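Vakham 2 review: perception and planning for a two-arm table

Posted Thursday, January 14, 2021
Reviewed by Faith Mfinanga
Version tested: 2.4, with the Pelkonen motion planner add-on

I work in a small team in Gratville, where we sort and pack little things on a table with two arms. Until last April we used our own scripts for everything. They worked, but only my colleague Gladys Chege could change them without breaking something, so we bought one license of Vakham and I have used it every day for the last months.

Installation

The installer is good. It found both arms on the network and asked me which is left and which is right. Please answer this carefully, as the names are from the side of the robot, and a fixed camera which looks from the front will show them the other way. I made this mistake on the first day and lost one afternoon.

Camera calibration is a guided tool. You move the arm where the screen tells you, and it saves the poses. The wrist cameras and the fixed camera are calibrated in the same session, which I like very much.

Perception

Our usual test has two plates, one pink and one light blue, a box with a lid and a few small objects. The detector is trained on your own pictures. We labeled 2,165 of them, and after removing the bad ones 2,034 stayed in the set. Training ran during one night on our office computer.

Wrist view first, then the fixed camera:

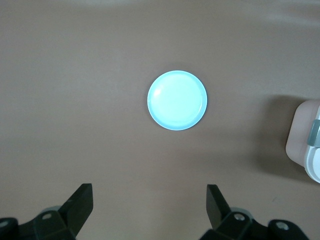
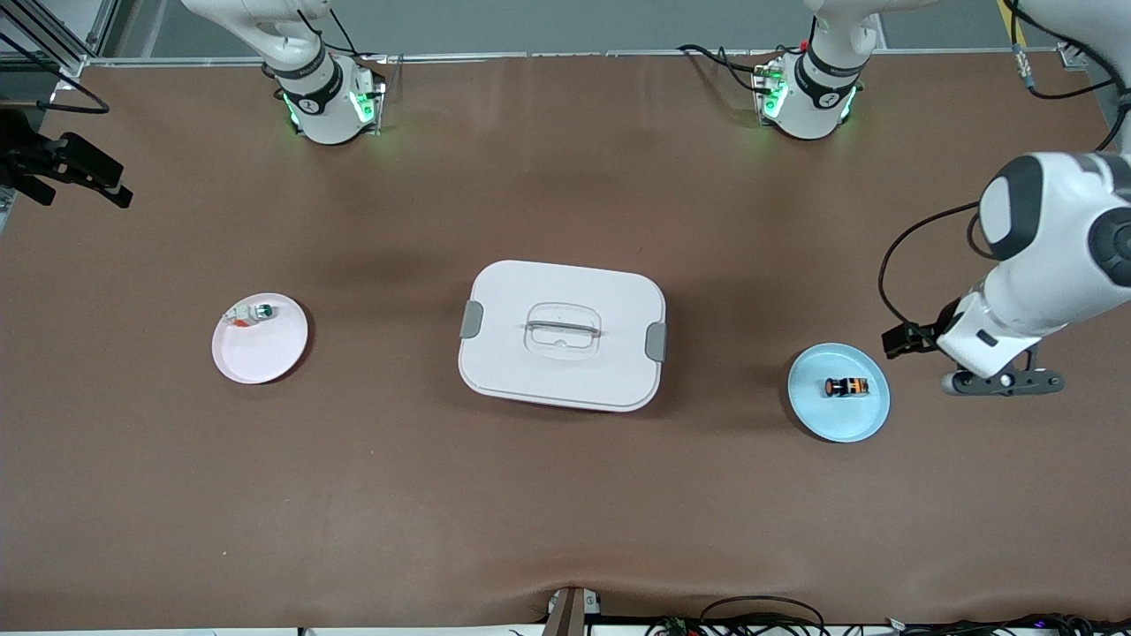
Planning

The Pelkonen add-on costs extra, but without it I would not recommend the product for two arms. It keeps a shared model of the table and reserves space for each arm. When one gripper is near the blue plate, the other arm waits or takes a longer way. You can set the safety distance separately for the wrist and for the fingers, and this setting is worth an hour of your time.

What I do not like is the replanning. If the detector changes its opinion in the middle of a motion, the arm stops, thinks and starts again, also when the change is very small. There is a threshold for this in the settings file, but it is not in the menu, and the manual has only one sentence about it.

Plate detection from the wrist is strong. A pale plate has a bright middle under our lamps, and the old scripts often took this bright part for the whole plate. Vakham finds the rim. Shadows from the other arm still give us false borders sometimes, mostly in the afternoon. Small items close to a rim are the weak point: two things that touch are often given one mask, and then the grasp is planned between them.

Logs and support

Every run is saved with pictures, joint values and the plan. I can search by object name, and replay is smooth. Our log folder has 2,060 runs now and the search is still quick. Export to the Katardale format works, but the time stamps were in the wrong zone until I changed it by hand. Support answered me in two days, politely, with a correct solution.

Price

We paid 600 for the planner add-on, on top of the basic license. Updates are included for one year.

My rating: 4 of 5. I take away one point for the replanning and the thin manual.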